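I have owned eleven hats in my adult life and worn none of them past the mailbox. I bring this up because I'm trying to clear out the hall closet before spring, and the closet keeps winning.

It started in September, when my friend Liv Nyberg stayed over for a week and asked where she could hang her coat. I opened the door, we both looked in for a while, and she said the back of a chair would be fine. She's a polite person. I've been thinking about that chair ever since.

My problem is that everything in there belongs to some better version of me. There's a raincoat for the man who hikes. There are tennis shoes for the man who plays tennis, a sport I tried for 20 minutes in Gurnorgate before a child asked for the court back. I paid $100 for a picnic blanket with a leather handle. We don't picnic. My wife feels that sandwiches are an indoor food and I've never been able to argue with her.

And then the hats. I try one on in a shop and see a fellow who knows about wine. I get it home and see my uncle.

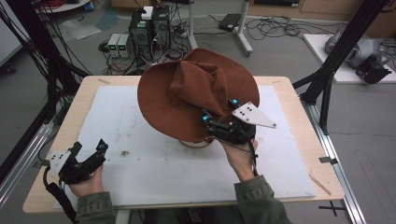 *Brown felt, wide brim, floppy. A hat for somebody with cheekbones.*

The usual advice is to throw out whatever you haven't used in a year. By that rule I'd lose the fire extinguisher and both good suitcases, so I made up my own. If I can say out loud, to another adult, when I'm going to wear the thing, it stays. I called Lev for this. He listened to me explain that the velvet jacket was for "a dinner" and asked whose dinner, and I put it in the bag.

We got through eight things before he had to go. Three went in the bag, four stayed, and the raincoat is under review.

The bag has been in the trunk of my car for two weeks now. I did drive to the thrift store once, but they were closed for lunch, and I came home with a scarf from the place next door.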